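7 April 2021
By Irena Kaczmarczyk

Section 4. Stretching and framing a print or small canvas with the Prelora kit

Read the whole section once before you cut anything. Sections 1 to 3 cover unpacking and the miter guide, so go back if you skipped them. You'll need the guide set to 45 before step 6.

What you need on the table
Four stretcher bars, two long, two short
The bag of corner wedges
Staple gun, staples (not the ones in the sample pack, too short for the thicker bars)
Canvas pliers
Soft pencil
Mat board if it's a work on paper
Clean towel, folded, nothing gritty in it

Paper works: skip to step 6. Oils and acrylics on loose canvas start at step 1.

1. Measure the picture. Not the canvas, the picture. Painted area only, edge to edge, twice. Write it down in pencil on the back margin.

2. Slot the bars together by hand. Rounded lip faces the canvas, always. Get this wrong and a ridge line shows through the paint in a year or so. No glue yet, no glue ever really - the wedges do the job.

3. Check for square. Measure corner to corner both ways. Same number, fine. Different, tap the long corner with the rubber mallet till they match. Don't use a hammer.

Note: bars from the Droltent range fit the same slots but run a hair thicker. Don't mix them with Prelora bars on one frame.

4. Lay the towel down, canvas face down on it, bars on top. Fold one long side over, one staple in the middle. Opposite side, pull with the pliers, one staple. Then the short sides the same. You should have a diamond shaped pull across the front. Work outward from the centers, a staple or two each side, then turn to the opposite side. Leave the corners till last.

CAUTION: old paint cracks. If the canvas has been rolled up for years, don't pull it tight in one go. Let it rest flat in a warm room over night first. If you see flaking, stop and take it to a conservator. Pliers are not for you today.

5. Corners. Fold like a bed sheet, flat pleat, one staple. Trim nothing. Tap the wedges in, points toward the corner, just until they bite. Front should sound like a slack drum. Tight drum is too far.

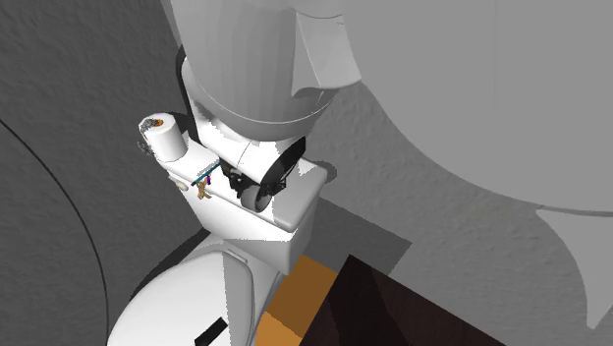 6. Paper works start here. Cut the mat window smaller than the sheet, enough to overlap on all sides. If the artist signed low down, drop the bottom edge of the window so the signature shows. Landscapes usually look better with a deeper margin at the bottom anyway. Blade at the angle marked on the guide, one pass, firm. Second passes leave fuzz.

7. Hinge the sheet along the top only. Two tabs of Japanese paper, wheat paste, let dry under a weight. No masking tape, no office tape, no glue stick. They all go brown and then teh brown goes through.

8. Choose a mat color. Off white is safe. Pull a color out of the picture if you must but pick a minor one, the gray in a sky, say, and go a step paler. Bright mats kill watercolors. Black mats are for photographs and some etchings.

9. Glazing. Peel the film off both sides of the acrylic. Both. Wipe with the cloth supplied, no window spray. Spacers go in now if there's no mat, so the print doesn't touch the glazing.

Note: pastel and charcoal need real glass. Acrylic builds up static and lifts the dust straight off the sheet.

10. Stack in this order, face down: glazing, mat, picture, backing board. Lower the frame over, flip, check for hairs and crumbs. You will find one. Take it apart, blow it out, try again.

11. Bend the tabs in or fire the points, spaced evenly. Tape the back with the gummed brown tape, dampened. This is the only place in the job where brown tape is ok.

12. D-rings a third of the way down each side. Cord between them, a bit of slack, double knot both ends. Felt pads on the bottom corners so air gets behind.

CAUTION: the cord in the kit is for small frames only. Górecki braided wire for anything heavy, and two wall hooks instead of one.

Hanging
Middle of the picture at eye level, lower over a sofa. Away from radiators and direct sun. Keep watercolors off south walls altogether, the blues and pinks go first.

Re-check wedges after the first winter. February is a good month for it, heating on, air dry, canvas will have moved. If it sags give each wedge one light tap, same on all four corners.

Spare wedges and the wider Wendwood moldings are ordered seperately, see the parts list in Section 7.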